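3.2 Crumpling and the legibility of printed cloth

The second part of the study deals with what happens to a printed pattern when the cloth that carries it is no longer flat. Household textiles are usually described in catalogs and care guides as they look when spread out or neatly folded. In the home they are seldom met in that state. A cloth taken from a basket or a drawer is bunched, turned over on itself and often twisted along its length, and the person who picks it up must find an edge or a corner before any folding can begin. Carrilho and Pietrzak, in the first Vadside report, called this the search stage and noted that it was left out of nearly all earlier accounts of folding work.

Our interest is in the part that print plays during the search stage. Plain cloth gives the eye very little besides shadow. A printed cloth gives more, although the added information is not always useful. Large areas of color may help a person see which parts of the surface belong together, while a dense pattern may hide the small ridges that mark a fold. Lettering is a special case. It has a right way up and a right side, and a reader who can make out even part of a word knows something about how that part of the cloth is lying.

The cloths in the Dizon set were chosen with these points in mind. All are lightweight pieces of the kind sold for kitchen and general household use, and they were grouped by print into plain, striped, large-figure and mixed. The mixed group holds pieces that combine areas of strong color with lettering or line work. Each cloth was washed before the study opened in September and was not ironed at any time. Cloths were laid on a smooth white surface so that the color of the background would stay the same throughout the series, and they were examined as they lay, before any attempt was made to flatten them.

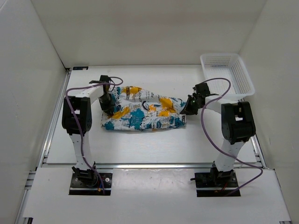 Figure 2. Patterned cloth from the mixed group, crumpled, on the white work surface.

Wrinkles that run the length of a cloth affect print differently from wrinkles that run across it. Lengthwise wrinkles bring the upper and lower parts of the pattern closer together, so that a large figure appears shallow but can often still be followed from one end to the other. Crosswise wrinkles break the figure into short pieces. In the mixed group, bold splotches of color remained easy to find under both conditions. Small words were lost early, and thin lettering became hard to tell from the dark lines of the folds themselves. Curved lines caused the most disagreement between observers – a curve in the print could be taken for the edge of a turned-over layer, and a true edge could be taken for print.

The ends of the cloth call for separate treatment. A bunched end keeps most of its width but hides it in layers, and the corners are commonly somewhere inside. A twisted end is narrower and gives a clear direction, yet it tells the observer little about which face of the cloth is showing, as both faces may appear in turn along the twist. We recorded the two conditions under different codes. In the earlier Dumside scheme they had been entered together as "gathered," and we believe that this accounts for part of the difference between the two sets of results.

Observers worked from 102 prepared arrangements. For each they were asked to point to the nearest true corner and to state whether the printed face was up at that place. They were given 60 seconds, and an answer could be changed within that time. No observer saw the cloth laid flat beforehand. This last condition is important to the reading of the results, for a person at home generally knows the cloths that are kept there and may rely on memory of the pattern in a way that our observers could not.

Two limits should be stated. The white background favored prints with strong color and put pale cloths at a disadvantage, most of all where a white ground in the print met the white of the surface. The edge of such a cloth had to be judged from its shadow alone. Second, the arrangements were prepared by hand following the Zekent protocol, which fixes the length of the drop and the number of turns but leaves the final shape to chance – no two arrangements of the same cloth are alike, and comparisons between single arrangements should be made with care. Results for the four print groups are given in the next section, with the coding sheets in the appendix.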